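Home data collectors, paired grippers (part-time, from September)

Stukside is hiring people to handle clothes and bedding in their own homes with two hand-held grippers, so that a learning system has examples to copy. We have 3,283 recordings so far. I would throw out plenty of them, mostly shirts smoothed on bare tables by people who had clearly practiced. A model trained on that will meet a real bedroom and fail, whatever the brochures promise.

So we want your bed, your mat, your awkward fabrics. Corduroy is welcome.
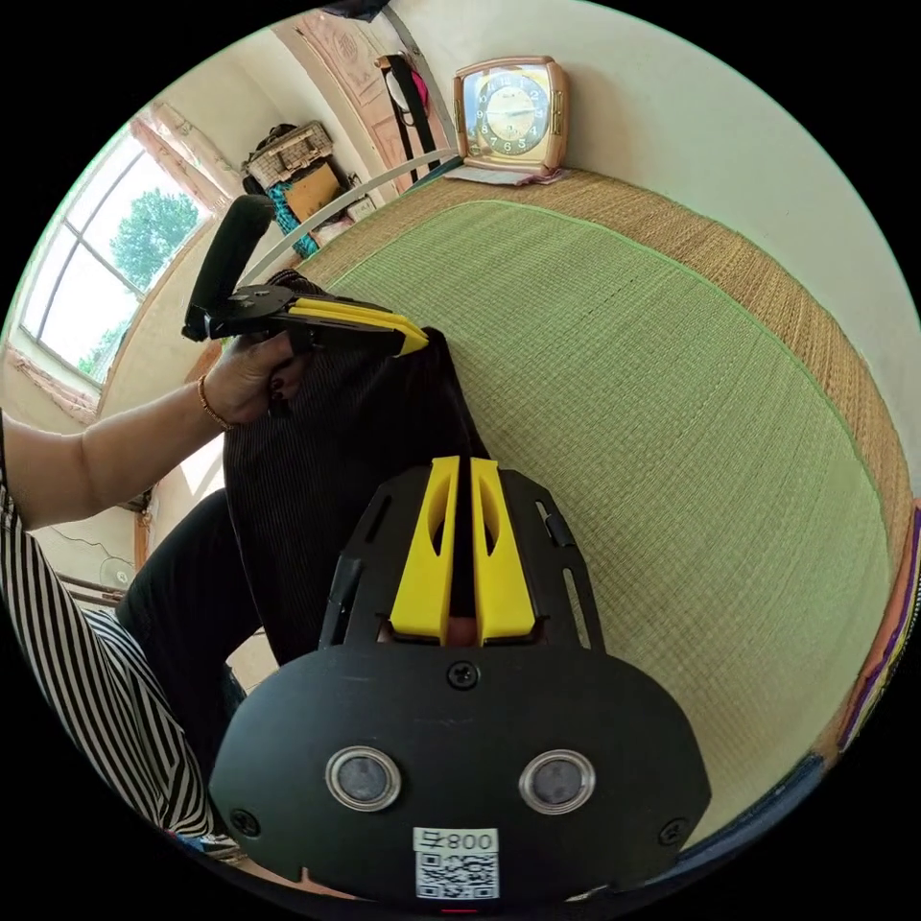
Two-gripper work on a dark corduroy garment, on a bed.

You need daylight, a free surface and patience for dull repetition. No technical background. If you have one, please keep your theories out of the recordings. Each task pays per accepted take, and we reject takes that look rehearsed. Expect 78 takes in the first batch.

I can't promise the robot will ever fold your laundry. I have my doubts. The pay doesn't depend on it.

Write to Edileuza Marinho at Stukside with a few lines on your home and the hours you can work.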